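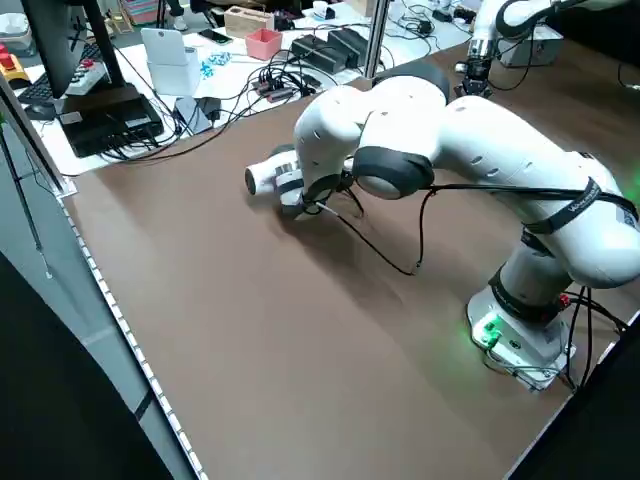
Brown tabletop, matte finish, under the overhead lights

Cleaning a large matte tabletop without leaving shiny patches

Posted by Christos Kourkoulas
Community Help > Furniture and Surfaces > Care and Cleaning

Our office is responsible for the upkeep of a shared workroom in the Riviere building. The room contains a large brown table with a slightly matte top, and I would like guidance on its regular cleaning. The surface is currently wiped every Thursday with Flolora all-purpose spray and a paper towel. Several people who use the room have reported that the top is beginning to look glossier in the places that are wiped most often. The effect is visible only at a low angle.

We do not have the original paperwork for the table, and the label on the underside gives only a stock number, 2812. I am therefore unable to state what the coating is. Please advise whether the present product should be discontinued, and whether the original appearance can be restored.

Nisitz Facilities Desk
3 replies in this section

Please discontinue the spray until the finish has been identified. Uneven gloss on a matte top generally has one of two causes: a film of cleaner that was never rinsed away, or a surface that has been polished by repeated rubbing. The first can be corrected. The second usually cannot, short of refinishing.

To find out which applies, choose a small spot near a corner. Wipe it with a soft cloth dampened with lukewarm water and one drop of dish soap, then with a second cloth and plain water, and dry it at once. Wait 15 minutes and compare the spot with its surroundings under the same light. If the shine has lessened, treat the remainder of the top in the same manner, one section at a time, changing the water when it clouds.

For regular care, a dry microfiber cloth is sufficient on most days. Paper towels, melamine sponges and any product described as a polish should be kept away from this type of finish. Cables and portable items should be lifted when the area beneath them is cleaned — dragging them across the top may leave rub marks.

ulance_23

We had this too. Used vinegar and water, came out fine. Ours was a kitchen table though, so test it first.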